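Is the Harawira trading update as good as the share price jump makes out?

Trudy Cartwright
I hold 574 shares in Harawira, the homeware and clothing retailer, bought before they took over Lirketti. The stock shot up after the November update and everybody on my feed is cheering. I read the thing twice and I'm not convinced. Sales "rose on a comparable basis", but the footnote says comparable leaves out 29 stores that were closed or "under review". If you drop your worst stores, of course the rest look better. Am I missing something, or is this a rally built on a footnote? Thinking of selling half.

Ballell
You're reading it right. Leaving out closed stores is normal. Leaving out stores that are still open and still losing money is a stretch, and they didn't do it last year. Go to the table at the back and look at total retail sales, all stores in. I'd want that number before I believed any headline.

The other thing I'd check is inventory. They brag about "improved availability" of the new tableware and the spring clothing line. Fine, but more product on shelves has to be paid for, and if it doesn't sell you get markdowns in the next quarter – and the update says nothing on margin. 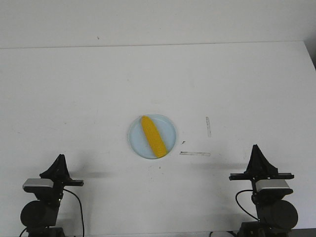
Yellow corn cob on a light blue plate.

As for selling half, that depends on your tax position and what else you own. I sold mine at 831 and it went higher, so don't take timing tips from me.

Hestach
just hold. new designer, good brand, shorts getting squeezed. people said the same stuff last year and look at it now
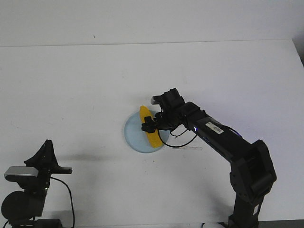

Does a rise in comparable sales mean the company made more money?
It only tells you that the stores being counted took in more at the register. Profit depends on what the goods cost, how much was discounted, and rent and wages, and none of that shows up until the full results.

Trudy Cartwright
Thanks Ballell. Found the table. Total retail sales are flat, and there's a currency benefit in there that they don't break out. Store count is 2,155 if you include the Lirketti counters inside other people's department stores, which I wouldn't call stores. Hestach, a squeeze is a reason the price moved, it doesn't tell me what the business is worth. I'll wait for the full results before buying any more, and I've put in an order to sell half.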